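The **Menden towel-sorting fault** was a recurring grip-release failure in a two-armed robot programmed by Korel to place rolled towels in fabric baskets. It came to notice in March 2023. Korel called it solved within weeks, a claim that has not been independently checked. 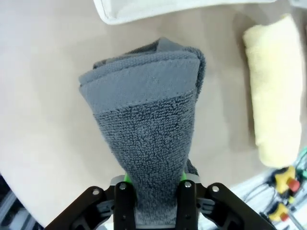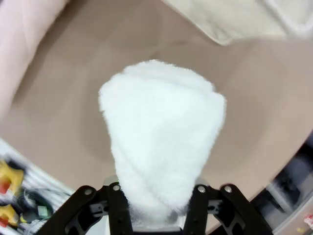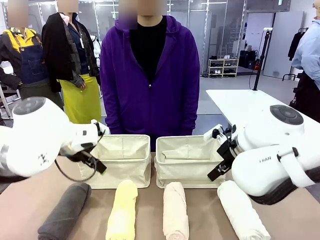
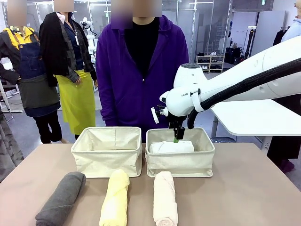

*Towel handling at Menden: grey and white towels held in a gripper (first and second); the table with two baskets (third); a gripper touching a white roll in the right basket (fourth).*

## Fault

In a run of 77 placements, 18 ended with the towel still caught after the fingers had been told to open. In 6 of these the arm moved off with the towel hanging from it. The controller logged all 77 as successful, having no means of telling an empty gripper from a full one.

## Disputed cause

Korel's engineer Mohcine Tazi blamed loose terry loops snagging on the finger pads. Nesma Alaoui, who reviewed the logs for Benkirane, found this unconvincing: smooth cloths had stuck too, and she suspected a timing error in the release command. Korel has not published the raw logs.

## Response

A software update lengthened the pause before lifting. The retest covered only 38 placements, all with new towels, and its report of 25/04/2023 gives no figure for partial releases. People were still allowed to stand at the table during runs, a practice Alaoui's review had criticised.

## See also

- Skirard gripper trials
- False success reporting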